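Weltau Robot Mower — Owner's Guide
Section 4: Laying out the lawn and the first mow

Welcome back! If you have worked through Section 3, your charging station is plugged in, the green light is steady and the mower is sitting on its contacts filling up. A first charge takes a good while, so put the kettle on and read this section through once before you go outside. It will save you a fair bit of walking up and down.

The Weltau is made for lawns of up to 1,000 square metres. If yours is larger, please split it into zones as explained in Section 6, and come back here to set up the first one.

4.1 Getting the grass ready

1. Cut the lawn with your ordinary mower to 60 mm or shorter. The Weltau is a trimmer of little bits, and long wet grass will only wrap itself round the blade disc.
2. Walk the whole lawn and pick up sticks, fir cones, dog toys, hose ends and anything else that has been lying there since autumn.
3. Fill any hole deeper than the mower's front wheel can climb out of. A bucket of topsoil, trodden down well, is plenty.
4. Leave the lawn for a day if it is soggy.

CAUTION: Keep children and pets off the lawn while the mower is working. The blades stop when the mower is lifted, but they do need a moment to do so. 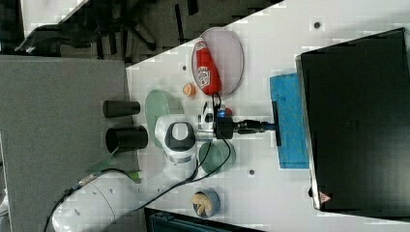 4.2 Laying the boundary wire

The box contains 200 metres of Kasilano boundary wire and a bag of pegs. Take your time over this part — a tidy wire is the difference between a mower you forget about and one you are forever fetching out of the flower bed.

1. Start at the left-hand terminal of the charging station, leaving a spare half metre of wire coiled behind it.
2. Lay the wire anticlockwise round the lawn, keeping it 30 cm in from walls, fences and raised edging. Where the lawn meets a flat path at the same height, 10 cm is enough.
3. Push in a peg every 75 cm on the straights, and closer together on curves. The wire should lie snug against the soil with no loops standing up.
4. To go round a tree or pond, run the wire out to it, circle it clockwise, and bring the wire back along the same line. The two runs should touch but must never cross.
5. Finish at the right-hand terminal. Strip 1 cm of the coating from each end, press the ends into the clips and close the cover.

Note: You may bury the wire up to 5 cm deep if you prefer, but do leave it on the surface for the first fortnight. Almost everybody wants to move a corner or two once they have seen the mower go round. 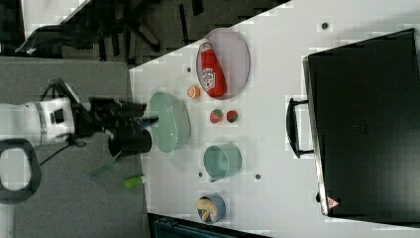
4.3 The first mow

1. Press and hold POWER until the mower chimes, then enter the PIN you chose in Section 3.
2. Choose SET-UP, then EDGE RUN. The mower will back out of the station and follow the wire slowly all the way round.
3. Walk along behind it. If it bumps something, press the red STOP button, move the wire in a little, and start the edge run again.
4. When it has docked itself, choose MOW NOW and let it work until it goes home to charge.

If the screen shows NO SIGNAL, check both clips first, then look for a nick in the wire. If it shows TILT, the slope is too steep, and the wire should be moved to leave that part out.

Don't be alarmed if the lawn looks patchy for the first week or so. The mower wanders about on no fixed path, and it evens out with time.

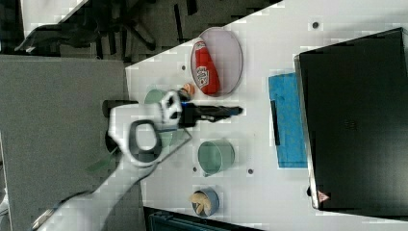 White robot arm reaching over a white tabletop.

4.4 Setting the weekly timetable

1. Choose TIMER and pick your days. Four days a week suits most gardens in June, fewer in a dry spell.
2. Set a start time after the dew has gone and a finish time well before dusk, when hedgehogs come out.
3. Press OK twice to save.

Now carry on to Section 5, Blades and cleaning.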